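Home | Guides | Workplace | Contact

How to Share a Shift With a Robot
By Lorna Lennox, January

Zenby rents furnished apartments, 44 of them, and my job is turning the bedrooms over between guests. Now a robot picks up the stray toys, and I have a new job, which is getting the room ready for the robot. Management calls this saving time.

Step 1. Set up the bed
Pull the fitted sheet on and leave the pillows at the head. Put the white basket on the mattress where the arm can reach it. Creases are fine — I used to get written up for those.
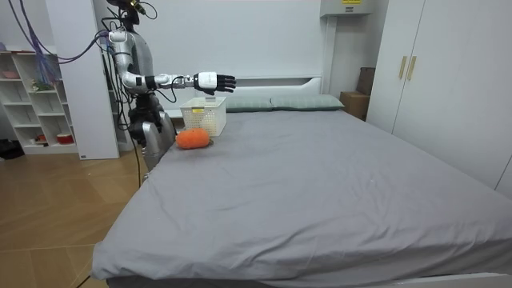
Baek wrote in to say his crew lost the toy pickup and gained a checklist with up to 100 lines, and he'd like the toys back.

Step 2. Keep your hands out
You will want to help. Don't. If you grab the last toy yourself, the log shows a missed item and you get to explain it to Ravo on Monday. Fold towels, check the closet, stay on your side of the bed.

Plush fruit goes in the basket one piece at a time. I can clear a bed in one armful, but my armfuls were never logged.
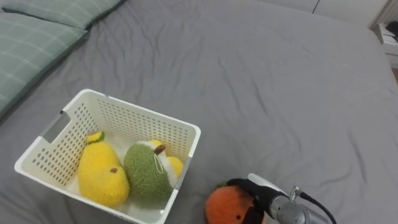
Step 3. Sign off
Write down anything you had to finish by hand, with the minutes. Ours came to 3 hours last month, and that number got us a second cleaner back on the late shift. Keep your own copy.

Contact the editor | Copyright Fakden Guides | Back to top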